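Trukilberg Toy Library Lending Records
README, release 2, 24th September

This data set holds the lending records of the Trukilberg Toy Library and its branch at Vundum. It is issued by the Cletum Archive for the use of students, local historians and other toy libraries. Please read the section on missing records before using any totals.

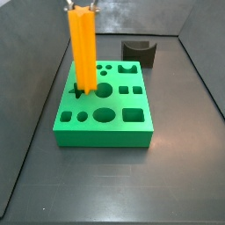
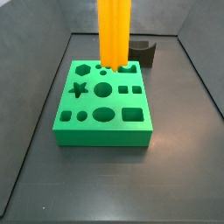
Shape sorting: green block with shaped openings in the top face.

Contents of the release

loans.csv — one row for each loan, 3,538 rows
items.csv — one row for each item in the catalogue, 527 rows
repairs.csv — one row for each entry in the repair book, 109 rows
categories.txt — the list of catalogue categories, with notes
changes.txt — changes between releases

All files are plain text in UTF-8. Fields are separated by commas, and the first row of each .csv file gives the field names. Dates are written year first.

Fields in loans.csv

loan_id: a number given by the Archive. It does not appear in the original registers.
item_id: matches the field of the same name in items.csv.
branch: T for Trukilberg, V for Vundum.
date_out: the day the item left the library.
date_back: the day it was returned. Blank where the register gives no date.
renewed: Y or N.
household: a code standing for the borrowing household. The codes were shuffled before release and carry no meaning outside this file.
note: short remarks copied from the register, with personal names removed.

Fields in items.csv

item_id: the catalogue number.
title: the name under which the item was lent. Spelling has been left as found.
category: one of the categories in categories.txt.
pieces: the number of pieces recorded when the item was first entered.
age_from: the lowest age suggested by the library, in months.
withdrawn: the date of withdrawal, if any.

Categories

The library used its own headings, which changed more than once. The Archive has kept the final set and moved older entries into it. Posting boxes, peg boards and shape sorters were at first spread over three headings and are now all under Shape Sorting. Floor puzzles and tray puzzles remain apart, as they did on the shelves. Dressing-up clothes were lent by the bag, so a single item_id may stand for a changing set of garments.

The heading Sundries should be treated with care. At Vundum it was used for anything waiting to be catalogued.

How the records were made

Loans were written by hand in bound registers at each branch. The registers were typed up by Noemi Mancuso and checked against the originals by Italo Morelli. Where the two readings differed, the page was looked at again and the agreed reading entered. Words that could not be read are marked [unclear] in the note field. No attempt has been made to correct the registers themselves, even where an item seems to have been returned before it was lent.

The repair book was kept only at Trukilberg. Items from Vundum were sent there for mending and entered under the date of arrival. The most common entry is for lost pieces. Entries for wheels, hinges and battery covers are also frequent.

Missing records

The second Vundum register is lost. Loans from that branch are therefore incomplete, and the two branches should not be compared by number of loans. Trukilberg closed each October for stocktaking, and the gaps in that month are real. The first register has water damage to its lower margins — the return dates suffered most.

Fines and deposits were kept in a separate ledger, which is not part of this release.

Privacy

Names, addresses and telephone numbers have been removed. Users must not try to identify any household. Notes that mentioned a child's health were left out in full, and the field is blank in those rows.

Terms of use

The files may be copied and reused for any purpose that is not for profit, provided that the source is named. For other uses, write to the Archive. The preferred wording is:

Trukilberg Toy Library Lending Records, release 2, Cletum Archive.

Corrections

Reports of errors are welcome and should quote the loan_id or item_id. Corrections are gathered and applied at the next release; files already issued are not altered. The catalogue of the Bălan collection, formerly shelved with the Trukilberg stock, is being prepared separately and uses a different numbering.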